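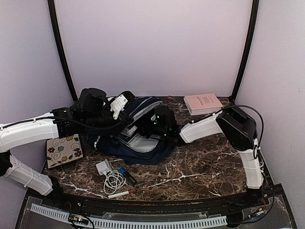

The Zeltwood day pack from Salcedo is made for school runs, short hikes and carry-on travel. It replaces the older Trultby model and keeps the same back length with a wider opening at the top. Fabric packs like these flatten and fold easily, and a navy one with a gray and white lining, bunched up in the middle of a table, takes up very little room. The Zeltwood stores the same way – push the air out, fold the straps in and put it on a shelf.

Details
Weight: 184 g without the chest strap
Outside pockets: 3
Wash: by hand, 40 °C at most
Warranty: two years, stitching and zippers included

The main compartment has one sleeve for papers or a thin laptop and a loop for keys. Shoulder straps are padded and adjust from the bottom. The chest strap clips on and can be left at home.

Stretch mesh is used on the outside pockets. It gives enough for a bottle or a rain jacket and dries faster than solid fabric. Keep it away from hook-and-loop tape, which will snag it.
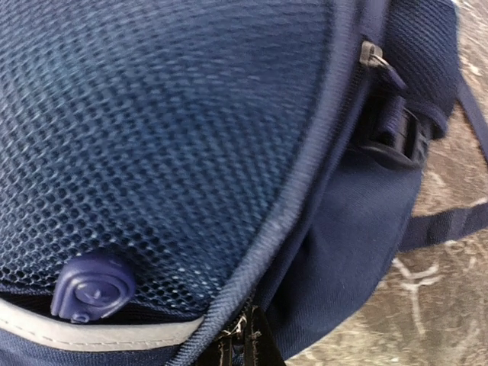
Remedios Sotomayor writes that her side pocket still holds a full bottle after a summer of daily use, but she would like a tighter hem on it. The hem elastic is changed on packs shipped from September on. Replacement chest straps are sold separately under Zudus spare parts.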